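Subject: Re: Open day in February, simulation demonstration

Dear members of the list,

Thank you for the replies to the notice from Kellberg. I answer the points raised by Mr. Courtois here so that all who plan to attend have the same information.

> From: Bastien Courtois
> To: Visits list
>
> Dear Ms. Amato,
>
> Our group at Brurelis has received the program for the open day. It mentions a two-armed robot working in a simulated home. Could you tell us what visitors will be shown, and whether the demonstration follows a script? Several of our colleagues have only seen industrial cells and would like to prepare. We would also like to know if the session in Room 302 is open to guests who are not members.
>
> With kind regards,
> Bastien Courtois

The demonstration uses Tresutora, our simulation environment for household work. The robot and the home are both computer models. Visitors will follow the session from the robot's own point of view, with both arms in sight, and an operator will be present to explain each stage.

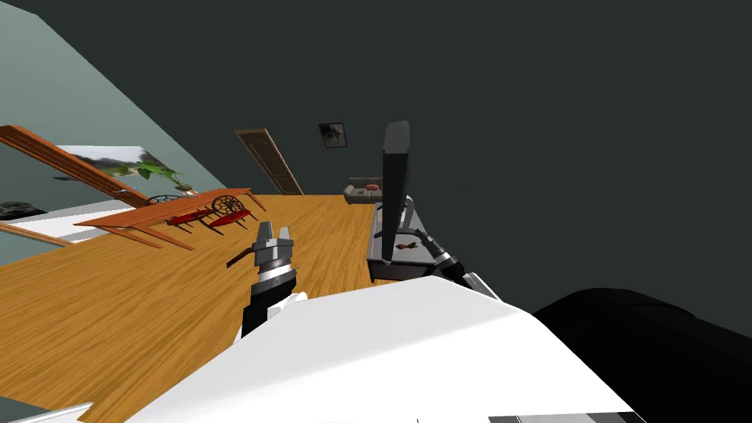
*Tresutora: the simulated home, with the robot's two arms and the dining area behind.*

The session is not scripted from start to finish. The operator sets a task at the beginning and may stop the run at any time to take questions from the floor. Guests who are not members are welcome in Room 302, provided that the member who invites them sends us their names in advance. The room seats 46, and places will be given in the order in which requests arrive.

A second run will be shown after the break. It will be used to discuss how the two grippers are controlled and how the operator moves between them.

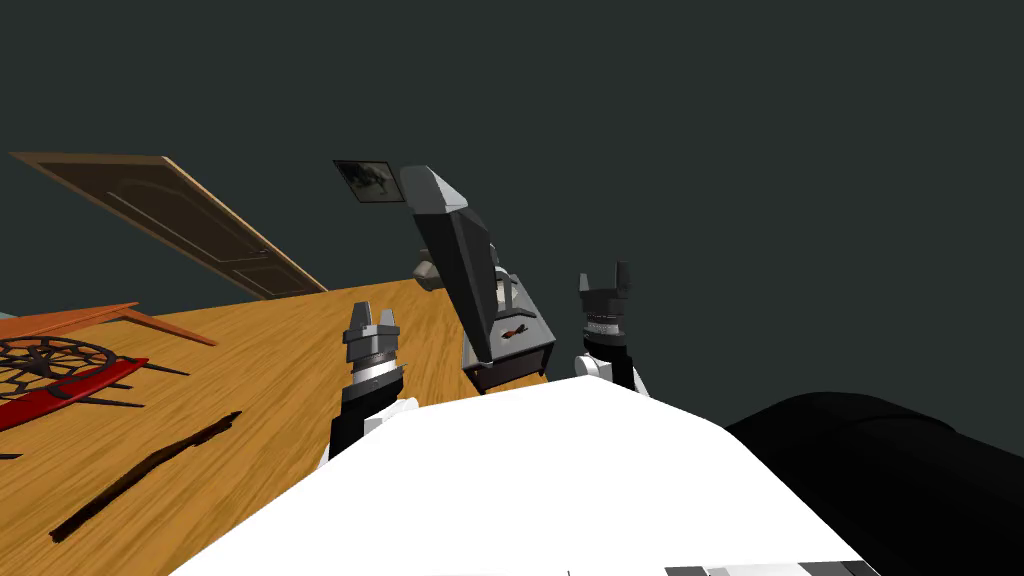
**May visitors operate the robot themselves?**
Visitors may take the controls for a short turn after the second run, under the guidance of the operator. Please tell us when you register if you wish to do so.

Members have also asked about the relation between this work and the Bellini hall, which was part of last year's visit. The hall remains open and may be seen in the afternoon. The machines there are physical ones, and closed shoes are required. No such rule applies in Room 302.

The simulated home is a furnished one, with a kitchen area, a place to eat and a couch at the far side. We chose a home for the open day, as most visitors know what ordinary housework involves and can judge for themselves what the robot is being asked to do.

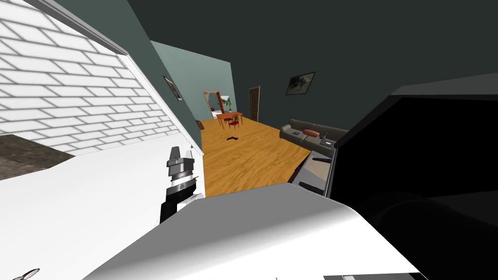 The same model will be used in both runs, so members who can attend only one of them will still be able to follow the closing discussion. Notes on the model will be handed out at the door in English and French. They may be copied within your own institution.

Doors open at 9:30 a.m. and the first run begins at 10:00. Bus 53 stops in front of the main gate. Requests for places, and the names of guests, should be sent to me directly and not to the list.

Yours sincerely,

Debora Amato
Visits and Public Programs
Kellberg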